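Explore Animals Plants Food Earth Ask Us

Plants > Seeds and Nuts > Walnuts

What is inside a walnut?

A walnut is the seed of a walnut tree. The part you eat is called the kernel. It has a wrinkled shape with two halves, and it grows inside a hard shell.

On the tree, the shell is hidden too. It is wrapped in a thick green cover called a husk. In the fall the husk splits open and the nut drops to the ground. Husk juice stains skin dark brown, so pickers often wear gloves.

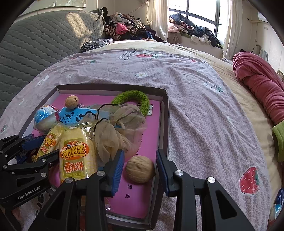 Two walnuts, one larger than the other, in a box with a pink lining.

Why is the shell so hard? The kernel is full of oil, and the baby tree needs that oil to start growing. The shell protects it from many hungry animals. Squirrels have strong front teeth and can still get in. They bury nuts to eat in winter, and some of the nuts they leave behind grow into new trees.

Walnut trees grow slowly. Saron Ejigu looks after an orchard of 632 trees near Elstead. She planted 24 of them from nuts. "You have to wait years for the first crop," she says.

Nuts must be dried after picking – damp ones go moldy. Dried walnuts keep for months in a cool place.

Some people are allergic to walnuts. Always ask before you share them.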